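Measuring cup

A measuring cup is a household vessel used to portion out liquids or loose dry goods such as flour, rice and sugar. It is found in most kitchens, and is also widely used in nurseries and primary schools, where it is set out with small blocks for early work on volume. Long-handled forms are sometimes called dippers or scoops.

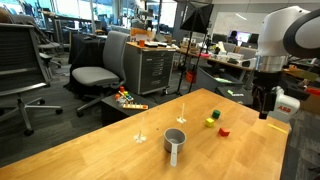
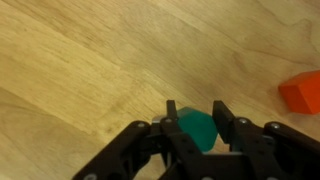 Long-handled measuring cup with coloured cubes and peg stands on a wooden tabletop (first); a teal-green block on a wooden surface (second).

Kiyoshi Hattori objected to the term "dipper" in a letter to the Lovden household bulletin, arguing that a dipper is lowered into a deep vessel and need hold no fixed amount, whereas a cup of this type is made to a stated capacity. The bulletin has since used "handled cup" throughout, although "dipper" remains common in shops.

Form

The body is usually round and open at the top, with straight or slightly tapering sides. Plastic, steel, glass and enamelled metal are all in use. The handle may be a closed loop or a straight bar. A straight handle keeps the hand clear of the contents and allows the cup to reach the bottom of a bag or bin, but a light cup with a long handle can tip when empty.

Capacity

Capacities differ between makers. The Gestunmont pattern, long sold in sets of 2, comprises a cup of 200 ml and a smaller one of 87 ml, the latter intended for a single serving of dry rice. A jug of 590 ml was added to the range later and is sold separately. Dry goods are levelled with a straight edge; liquids are read at eye level on a flat surface.

Use with blocks

In the Brilumdale teaching scheme, cubes are placed in a cup until no more will fit below the rim, and the number is compared with that for a second vessel. Jinlong Mao's notes on the scheme recommend cubes of one size in several colours, so that children can record the order in which they were added. Gaps between the cubes are discussed at a later stage, when water is introduced.

See also: Kitchen scales; Ladle; Sakalauskas spoon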